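Sorting the toy table with Natália Barros

Mar 20, 2021

Natália Barros talks fast and clears tables faster. Short visit, coffee going cold, she kept tidying the whole time. The Ernemach playroom shuts between January and spring for a big sort-out, and she runs it. Toys in, toys checked, toys out again to the families on the Clernholm list.

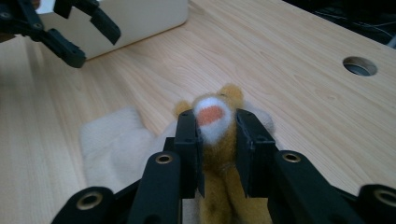
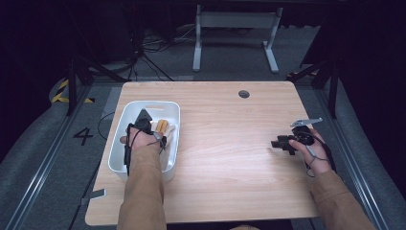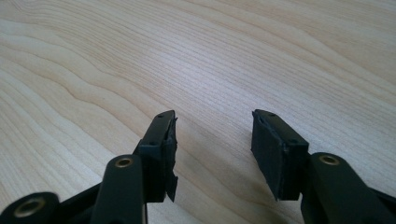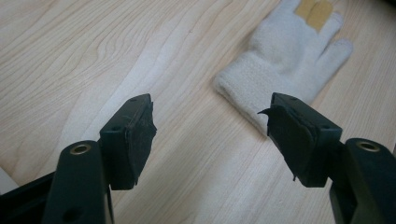

The sorting table at Ernemach. Second picture: the white bin on the left half of the tabletop.

So why one bin at a time? "Because I used to do the whole lot at once and it was awful," she says. "You tip out a crate, you have a hill of stuff. You pick up the thing you like and the rest sits there till Thursday."

Now it's a shallow bin, never a deep one. Deep ones hide things. She wants to see the bottom, or close to it. A handle cut into the wall helps, and so do rounded corners – easier to wipe.

The table matters to her more than I expected. Pale wood, plain top. She turned down a patterned one from Emton. "Small pieces dissapear on a pattern. On this you see a bead, you see a thread, you see crumbs." And the rule is that the top gets cleared between bins. Completely. Wagner Guerra, her deputy, thinks she's too strict on that. They've argued. She won.

Soft toys are the slow part. Every seam gets a pull, ears first, then the legs. Muzzles get a look too, as that's where kids chew. Anything yellow or cream shows dirt early, she says, and she likes that. "Dark toys lie to you."

What about washing? Cold, in a pillowcase, air dry on a rack. No tumble dryer, she tried it once with a fleece mat and it went hard. Small fleecy pieces are kept seperate from the toys until the end, otherwise they pick up fluff from everything.

The numbers then. More than 700 toys on the shelves list before the sort. She had got through 137 by the time we met, and set herself 100 more before the weekend was out. Did she think she'd make it? A shrug. "Ask Prapai, she does the labels. I'm only as quick as the labels."

Prapai Siriwan was next door, and yes, behind on labels. The printer, apparently.

Hardest thing to let go of? Long pause, the only one. A stuffed donkey with a split back, called Ban by the kids. Mended 2 times already. It's going home with Cremilda Macedo, who sews, and it might come back or might not.

Families can start borrowing again once the shelves are full. Same desk, same hours as before. Bring the old card if you still have it, Natália says, and if a toy comes back with a loose eye, just tell her – she'd much sooner know.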